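Jovita Orozco reçoit dans sa cuisine, une théière déjà prête et le chat qui s'installe d'office sur mes notes. Elle écrit des lettres depuis l'enfance, et Pumphrey, le petit cercle de correspondance qu'elle a lancé en avril avec son ami Aurelio Villalobos, réunit maintenant 175 personnes qui s'envoient du vrai courrier, avec timbre et enveloppe.

« Au départ, je voulais juste retrouver le plaisir d'attendre le facteur, vous voyez ? Ma grand-mère gardait tout, même les cartes de deux lignes ! »

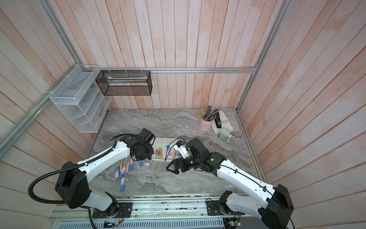 Comment choisit-on son premier correspondant ?

« On se laisse surprendre. Aurelio tire les noms au sort, et moi je suis tombée sur Joscha Stöcker, qui m'a écrit quatre pages sur ses poiriers. Je n'y connais rien, aux poiriers, mais j'ai tout lu deux fois. »

Elle se lève, resert du thé, revient avec une boîte à biscuits pleine d'enveloppes. Pour les débutants intimidés, elle conseille de commencer par raconter le trajet du matin, ou le repas de la veille, et de ne surtout pas recopier au propre.

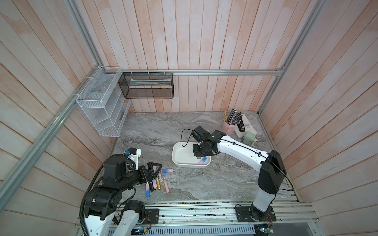

Crayons et stylos dans leur pot rose.

« Les ratures, moi, j'adore ça », dit-elle en me tendant une lettre de Joscha, qui en est couverte.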